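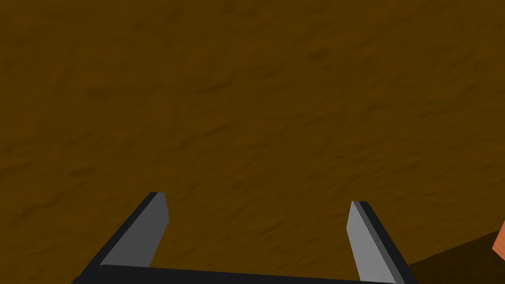 Annual Walk-Through, Mottram House Guest Rooms and Upper Hall

Inspected by: Evanthia Tsolakis
Date: 06/01/2018
Rooms open at time of visit: all

Key: OK = fine as found. FIX = needs work before the summer guests. WATCH = look again next February.

I love doing this house! It has settled so well since the new gutters went on, and most of what follows is small stuff. Comments are under each item, so please read them even where the item says OK.

1. Smoke alarms, upper hall — OK
Both sounded loud and clear on the test button. The one by the linen closet still has its installation date written inside the cover, and it's well within its life. Lovely neat handwriting, too.

2. Smoke alarms, guest rooms — FIX
Bellis Room: sounded, but it chirped again afterward. New battery, and if it chirps after that, replace the whole unit.
Pultitz Room: OK. Great placement, well clear of the fan.

3. Carbon monoxide alarm by the boiler cupboard — OK
Clirix unit, plugged in and showing a zero. Somebody has moved the broom that used to lean on it. Thank you, whoever you are.

4. Stair rail and balusters — FIX
The rail itself is rock solid from top to bottom. One baluster near the turn spins in its hole. Glue and a small brad will do it. Check the ones on either side while you're down there with the glue open.

5. Stair carpet and nosings — OK
Beautifully tight. The runner was stretched again over the winter and you can feel the difference the second you step on it. The brass rod on the bottom stair has a loose eyelet, but it isn't holding anything up. Tighten when convenient.

6. Guest room doors — FIX
Every door should open fully, close without a shove and latch on its own. Bellis drags a little on the carpet in damp weather (it was damp). Pultitz closes like a dream. The bathroom door needs its strike plate moved down a hair. Please don't file the latch! It's a nice old latch and the plate is the part that's wrong.

7. Door handles and plates — OK
Wiggled them all. One loose screw, tightened on the spot.
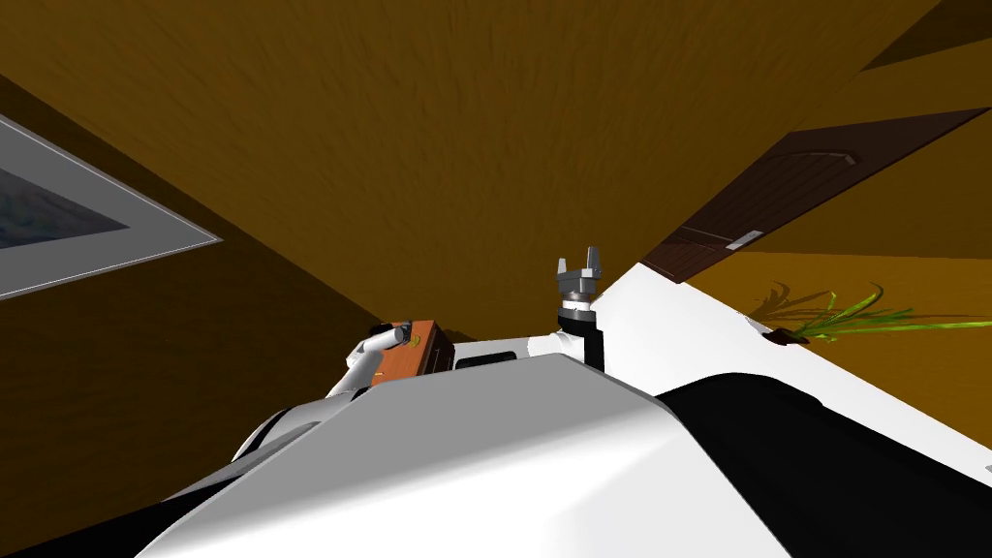

8. Pictures and mirrors — WATCH
Anything over a bed or a chair should be on two hooks, and anything with glass should have sound wire. I lifted each one away from the wall and looked behind. The big mirror in Pultitz is on a single hook, a very good one rated well over the weight, but I'd still sleep better with a second. The wire on the hall landscape has started to fray where it's twisted, so change that one first.

9. Ceilings and crown — OK
No fresh stains anywhere, hooray! The old ring in the Bellis closet is the same size as my pencil mark from last time. Leave the pencil mark, it's useful.

10. Windows — FIX
All guest room windows open and stay open. The one on the landing was painted shut again. Run a blade along the seam on both sides and work it loose from the bottom. It's the best cross-breeze in the house and you'll want it by July.

11. Outlets and lamps — OK
Tested every outlet with the little plug-in tester. The bedside lamp in Bellis has a new cord and it's a really tidy job. No extension cords under rugs this year — big improvement.

12. Hot water at the guest taps — WATCH
Bathroom sink came in at a comfortable temperature after the mixing valve was adjusted. Check it again if anybody touches the boiler settings.

13. Fire extinguisher, upper hall — FIX
Gauge in the green, pin and seal in place, but the tag is past due. Call for service. Hang it back on its own bracket afterward — last year it spent months on the linen shelf behind the towels.

Costs so far: $159 for the extinguisher service, the battery and the picture wire, out of the $200 set aside for small repairs. The carpet bill came out of the winter money and isn't counted.

Still to do: the attic hatch. I didn't have the tall ladder with me, and I'd like to see how the insulation is sitting around the pipes. I'll bring the ladder when I come back to look at the baluster.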